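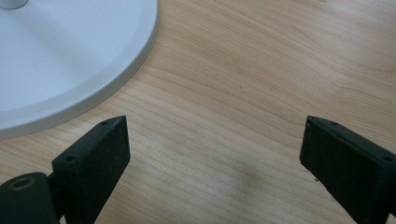 TABLETOP AND STAND CHECK — ROOM 708, DRUNDHAM READING ROOMS
Checked by Uriel Aravena, 29/11/2022

1. Wood surface. OK, with a note. The pale top is a pleasure to look at, all those fine curving grain lines, and I spent longer on it than I needed to. I did write down one faint grayish-brown smudge. It could be a stain or it could be in the finish, so please try a soft cloth and plain water before anyone reaches for the polish — the Arkico tin in the closet is for the floors.

2. Round white base. OK. It sits flat on the pale wood and the rim looks neat along the part I recorded. Please lift it when you dust, and don't drag it!

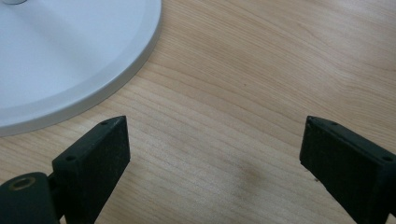 Page 2 of 2

3. Stem. Look where the short silver piece meets the base, then give it a gentle turn by hand. Mine held firm, and I was glad, after the trouble we had in June with the one at the front desk.

4. Clear space. OK. The wood beside the base should stay free of cups and potted plants (I know, I know, I love the plants too).

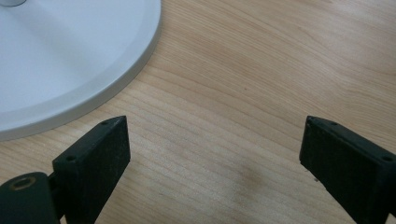

Base and rim, item 2.

5. Follow-up. Smudge to be looked at again at the next round. Form 47 is in the blue folder if you'd like to add anything, and thank you to Đào for keeping it in such good order.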